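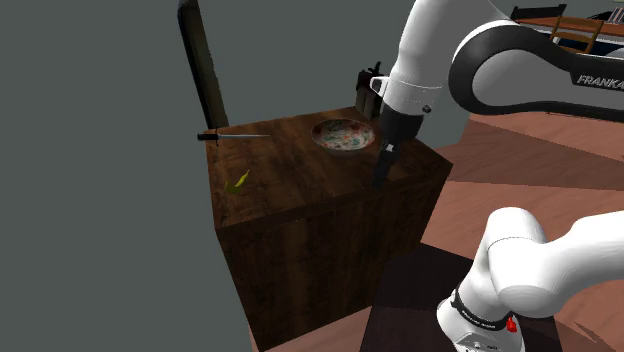 Slide 1. Simulated tabletop: Franka arm, wooden cabinet, knife, plate, gripper open to assignment.

Speaker notes - Stisdale group talk, 7/25/19
Ranking simulated scenes before spending robot time on them
Speaker: Niilo Ikonen. Work with Xóchitl Gallegos and Khải Nông.

Slide 1 (leave up while people sit down)
Say the title once. Credit Xóchitl for the sampler and Khải for the renderer work. I did the scoring and the analysis, so questions about the statistics come to me.
The talk covers one question: given a large pool of generated scenes, which ones are worth running policies in? We can generate scenes much faster than we can evaluate in them. Most generated scenes tell us nothing, either every policy passes or every policy fails.
Point at the knife. The handle sticks out past the edge of the top. The old placement rule would have thrown this scene out, as it required the full footprint of every object to sit inside the support surface. The new rule only asks that the object be stable. Come back to this on slide 5.

Slide 2. Setup
Simulator is Jiseck, our fork. One arm, one gripper, rigid objects. Each scene has one support surface within reach, a few objects on it, and a background room drawn from a separate set. Background objects are never targets.
Each policy gets a target object and a goal type: lift, or move to a marked region. Fixed time limit. Success is checked from simulator state, never from the rendered view.
Pool size: 681 scenes after the physics filter. Policies: 26, taken from saved checkpoints across four training runs. They range from very weak to close to our best. The spread is deliberate. A pool of equally good policies cannot show whether a scene separates them.

Slide 3. What we mean by a useful scene
Definition: a scene is useful if the order of policies it gives agrees with the order given by the full pool. We measure this with rank correlation, leaving the scene itself out of the pool.
Do not read out the formula. It is on the slide.
Note that usefulness is different from difficulty. A hard scene where weak policies sometimes get lucky scores low. So does a medium scene where the outcome depends mostly on contact noise.

Slide 4. The predictor
We want to guess usefulness before any policy is run. Inputs are all cheap to compute from the scene file:
Clearance between the target and its nearest neighbor.
Distance from the target to the surface edge.
Number of collision-free grasps found by the planner in a fixed budget.
Height of anything standing next to the surface that the forearm could hit.
Object thickness relative to finger length.
The model is a small boosted tree. We tried a network on rendered views and it did no better, with more tuning. Slide 11 in the backup set has that comparison.
Go back to slide 1 for ten seconds here. Knife: thin blade, flat on the surface, few grasps. Plate: flat and wide, so the rim is the only sensible place to grip. Yellow-green item near the front corner: the easy one. There is a tall dark panel rising behind the far left corner, and that is the kind of geometry the fourth input is meant to catch. Same surface, same arm, and the targets land in very different parts of the feature space.

Slide 5. Placement rule
With the old rule, no object crossed the edge of its surface. With the new rule, overhang is allowed if the object stays at rest through the settling period.
Effect: edge scenes are among the most useful in the pool. Weak policies push the object off. Strong policies approach from the inside. Middle policies are split, and that is where the ranking signal comes from.
Caution to state out loud: the settling check depends on friction settings. Xóchitl lowered friction and some overhang scenes dropped out. The result held on the ones that stayed.

Slide 6. Main result
Pick the top 70 scenes by predicted usefulness. Run all policies in those only. Compare the policy order with the order from the full pool.
The two orders match except for swaps between neighbors, and the swapped neighbors were already within error of each other. A random subset of the same size gets the top few policies wrong often enough that we would not trust it for picking a checkpoint.
Pause on the plot. The gray band is random subsets. People tend to read it as our error bar, so say what it is before anyone asks.

Slide 7. Cost
We ran 400 episodes per policy in the reduced set. This fits in an overnight job on the Niltside machines. The full pool does not.
Training the predictor needs the full pool once. If the object set changes a lot, it has to be done again. We have not worked out how much change is too much.

Slide 8. Where it fails
Three cases.
First, clutter. When the neighbors are close enough to touch the target, the grasp count is unstable from one planner seed to the next, and the prediction goes with it. Averaging over seeds helps at some cost.
Second, curved targets that roll. Clearance at the start says little about where the object ends up. Anselmo Leite suggested adding a rolling test at load time. Not done yet.
Third, policies of a new kind. All of ours come from one family. Alcides Nogueira lent us one trained with a different action space, and its place in the order was off by more than anything else we tested. One policy is not enough to say why.

Slide 9. Sim and real
Expect this question, so answer it early. We make no claim about real-world ranking here. The reference order is the full simulated pool. The hardware comparison started in April on the Butt bench and is still too small to show.
If pressed: the gap we worry about most is contact at the fingertips with thin objects. Knives and plates are the place to look first.

Slide 10. Next steps
Retrain the predictor with the rolling test as an input.
Add a second policy family and repeat slide 6.
Release scene files with the scores attached. Khải has the export script working. Background rooms will go out as a separate download on account of size.

Backup slides
11: network on rendered views against boosted tree.
12: friction sweep for the overhang scenes.
13: per-object breakdown. Small counts for some objects, do not lean on it.
14: seed variance of the grasp count. Show this one if Alcides asks about clutter.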